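Kapitel 4: Spielbericht und Spielstand im Cekura-Vereinsportal erfassen

Der Abschnitt richtet sich an Ticker-Verantwortliche und Mannschaftsbetreuer im Gaelic Football. Für Hurling gelten dieselben Schritte, nur die Auswahlliste der Karten weicht ab. Die Anmeldung am Portal ist in Kapitel 2 beschrieben.

4.1 Spiel anlegen

1. Im Menü «Spielbetrieb» den Wettbewerb auswählen und auf «Neue Begegnung» tippen.
2. Heim- und Gastmannschaft aus der Liste übernehmen. Freie Texteingabe ist nur bei Freundschaftsspielen möglich.
3. Spielort und Anwurfzeit eintragen. Die Zeit wird im Format 14:30 erwartet.
4. Spieldauer je Halbzeit festlegen. Die Voreinstellung stammt aus dem Wettbewerb und kann bei Jugendturnieren verkürzt werden.
5. Mit «Anlegen» bestätigen. Die Begegnung erscheint danach grau unterlegt in der Übersicht.

Hinweis: Eine angelegte Begegnung lässt sich bis zum Anwurf löschen. Danach kann sie nur noch die Wettbewerbsleitung entfernen.

4.2 Aufstellung eingeben

1. Begegnung öffnen und den Reiter «Kader» wählen.
2. Rückennummern den gemeldeten Spielern zuordnen. Doppelt vergebene Nummern werden rot markiert.
3. Torwart und Kapitän kennzeichnen.
4. Ersatzspieler in den unteren Bereich ziehen.
5. «Kader sperren» antippen. Beide Mannschaften müssen gesperrt sein, bevor die Spieluhr freigegeben wird.

Wer Kader aus Dadeck übernimmt, verwendet die Schaltfläche «Import». Umlaute kommen dabei gelegentlich falsch an — die Namen vor dem Sperren durchsehen.
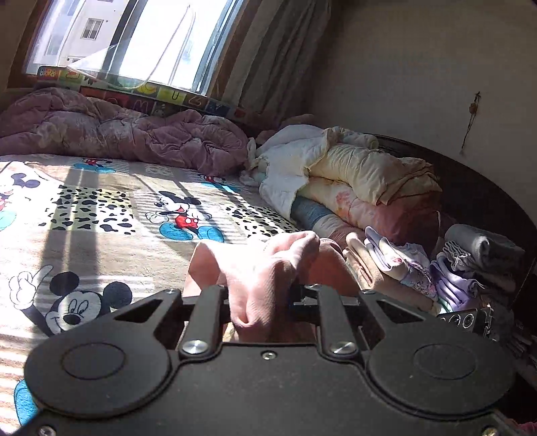 Redaktion Handbuch Cekura
Technische Dokumentation und Anwenderbetreuung

4.3 Spielstand führen

1. Beim Anwurf auf «Uhr starten» tippen.
2. Für jeden Treffer zuerst die Mannschaft, dann «Tor» oder «Punkt» wählen. Ein Tor zählt drei Punkte, das Portal rechnet selbst um.
3. Schützen antippen. Ist er nicht erkennbar, «Offen» wählen und später nachtragen.
4. Bei Freistößen zusätzlich das Feld «Standard» aktivieren.
5. Zur Halbzeit «Uhr anhalten» drücken. Den Stand mit dem Schiedsrichter abgleichen und erst dann die zweite Hälfte freigeben.

Der Stand wird in der üblichen Schreibweise angezeigt, also etwa 2-13 für zwei Tore und 13 Punkte. In der Tabelle erscheint die umgerechnete Summe.

Achtung: Die Taste «Zurück» des Telefons beendet die Erfassung, ohne zu fragen. Zum Korrigieren immer «Letzte Aktion aufheben» benutzen.

4.4 Ohne Netzverbindung arbeiten

Auf manchen Plätzen reicht der Empfang nicht aus. Das Portal speichert die Eingaben dann auf dem Gerät und zeigt oben ein gelbes Wolkensymbol.

1. Erfassung wie gewohnt fortsetzen.
2. App nach dem Abpfiff geöffnet lassen, bis das Symbol grün wird.
3. Bleibt es gelb, unter «Einstellungen» den Punkt «Jetzt abgleichen» wählen.

Achtung: Ein Abmelden vor dem Abgleich löscht die lokalen Daten.

4.5 Bericht abschließen

1. Karten und Auswechslungen auf Vollständigkeit prüfen.
2. Bericht vom Schiedsrichter auf dem Gerät bestätigen lassen.
3. «Abschließen» antippen. Die Anzeigetafeln von Zasent übernehmen den Endstand selbsttätig, ältere Tafeln von Dong müssen von Hand umgestellt werden.

Einsprüche werden über das Formular in Kapitel 7 eingereicht.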